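4.2 Public statements by players and local turnout

The second part of the study looks at what happened in towns where players from a lower-division club spoke in public about a political matter. We coded 134 statements made by players at Livier and Fosgate over 13 months. A statement was included if it was made by a player under contract, if it named a policy or a public body, and if it appeared in at least one local news outlet. Posts on personal accounts that were never picked up by the press were left out. Both clubs draw most of their crowd from within the county, so exposure to local coverage could be treated as similar in the two places.

Statements fell into seven subject groups. Policing and housing were the largest at both clubs. Fosgate players spoke more often about school funding, which was on the county ballot during the study period. Livier had no comparable measure. We return to this difference in Section 5, as it limits what can be said from a direct comparison of the two towns.

To see how residents heard about the statements, we held interviews with 100 season ticket holders, split evenly between the clubs. Interviews took place at the ground before evening games or by telephone, and each followed the same script. People were asked first what they remembered, with no prompt, and only then shown a short list of topics.

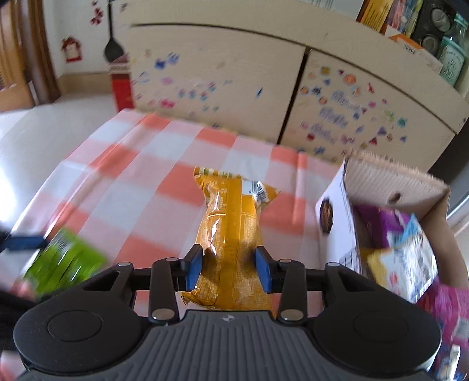 Figure 3. Packet held between the two fingertips of a hand-held gripper.

Recall without a prompt was higher for statements made in person, such as remarks after a game or at a public meeting, than for written ones. Several ticket holders at Livier could repeat the main point of a player's remarks but placed them in the wrong season. We scored these answers as partial recall. Agreement with the player's view did not predict recall in either town. People who disliked what was said remembered it as well as people who approved.

The link to turnout is weaker. Ticket holders who recalled a statement were more likely to say they planned to vote in the next county election, but they were also more likely to have voted in the last one. Once past voting was added to the model, the effect at Livier was no longer distinguishable from zero. At Fosgate a small effect remained, and it was confined to those who named school funding. The coding sheet was adapted from the Holtulari protocol, with the categories for team and league statements removed.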